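Reference > Health and Daily Living > Mobility Aids > Wheelchair

Contents History Types Parts Care See also

Wheelchair

A wheelchair is a chair fitted with wheels, used by people for whom walking is difficult or impossible because of illness, injury, age or disability. It may be moved by the person sitting in it, by someone walking behind, or by a motor.

History

Wheeled seats are known from ancient China and Greece. In Europe they were rare until the 1600s, and most early examples were heavy and had to be pushed by a servant. Folding steel frames came into wide use in the 1930s and made it possible to carry a chair in a car.
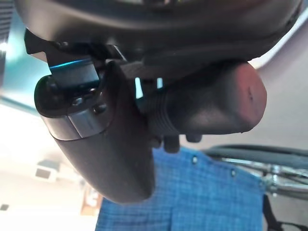 Lighter frames followed, first in aluminum and later in titanium and carbon fiber. Much of this work began with wheelchair sports, where players wanted chairs that turned quickly.

Types

Manual chairs are divided into two groups. Self-propelled chairs have large rear wheels with an outer handrim that the user grips and turns. Transport chairs have four small wheels and can only be pushed by another person. The Handby, a folding transport chair sold mainly to hospitals and airports, is of this second kind.

Power chairs run on batteries and are usually steered with a joystick. The Ternine line, made by Tsakiris, has a seat that tilts back up to 60 degrees to relieve pressure on the hips and lower back.

Parts

The main parts are the frame, seat, backrest, armrests, footrests, rear wheels and front casters. Brakes press against the rear tires and are meant for parking. Push handles are fixed to the top of the back posts. On some models they can be raised or lowered to suit the height of the person pushing.
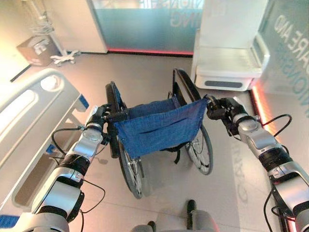 Wheelchair seen from behind, held at the push handles.

Care

Tires filled with air should be checked every 2 weeks. Hair and thread collect in the caster axles and should be pulled out. The regional loan service at Clillel, which lends over 60 chairs, replaces seat fabric after 5 years of use.

See also: Walker; Stairlift; Ramp

Last updated February 2019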